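Cuna opens hand-held teaching programme for household robot tasks 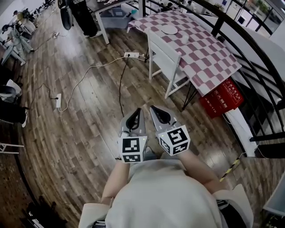 Two hand-held grippers with printed markers, as used to show a task by hand.

June 20, 2018 – Cuna today announced the start of a programme in which everyday household tasks are shown to robots by people holding a pair of grippers in their own hands. The work is carried out with Dorkel, which builds the grippers, and with Sirkell, which is responsible for the software that turns each demonstration into movements a robot arm can repeat.

The first stage covers 28 tasks connected with laying, clearing and wiping a table. Each task will be performed many times by trained demonstrators, with the position of plates, cups and cloths changed between attempts. A total of 1117 demonstrations were recorded during the preparatory phase, and these will form the starting point for the training work now under way.

Until last year, Cuna taught its arms mainly by remote control. An operator sat at a console and guided the arm through a task while watching it on a screen. The method gives precise records of the arm's own joints and will stay in use for tasks where force matters, such as opening a tight lid. It is slow, however, and every hour of teaching takes up an hour of robot time.

With the hand-held method, the demonstrator carries out the task directly. The grippers have two curved fingers, and each is mounted on a cube printed with black-and-white square markers. Cameras read the markers to work out where each gripper is and which way it is turned. A camera worn on the head records the work from the demonstrator's point of view. No arm needs to be present during recording, and demonstrations can be made in any room where a table can be set up.

"Our demonstrators know how to clear a table. They should not have to learn a control desk before they can show a robot how it is done," said Canan Tekin, head of demonstration and training at Cuna. "In the preparatory phase, new members of the group were making usable recordings on their first day. With remote control we had allowed 2 weeks for that."

Ms Tekin added that the method places its own demands on the people who use it. Demonstrators are asked to keep the markers in view, to avoid crossing their wrists, and to move at a pace the arm can match. Recordings in which the markers are lost for too long are set aside and the task is performed again. "A person can do things with a wrist that our arms cannot. Part of the training is learning to leave those movements out," she said.

Before a recording is accepted, Sirkell's software checks that the path of both grippers lies within the reach of the arm and that the two arms would not touch. Accepted recordings are then replayed on a test arm at low speed. Where the replay differs from the demonstration, the recording is marked for review by a member of staff.

The programme will employ 53 demonstrators working in shifts. All have taken part in a short course on the safe use of the equipment and on the handling of recordings. People who may appear in the background of a recording are informed beforehand, and faces are blurred before any material leaves the project.

Testing with complete two-armed robots will take place at Karakaya, where Cuna keeps its trial kitchen. The partners expect to report first results in December. Tasks involving liquids and hot items are not part of the present stage – they will be considered once the table tasks have been assessed.

About Cuna
Cuna develops robot arms and training methods for work in homes, canteens and care settings. Its teaching group prepares demonstrations both by hand and by remote control.

Press enquiries
Requests for interviews and further information should be addressed to the Cuna press office, for the attention of Canan Tekin.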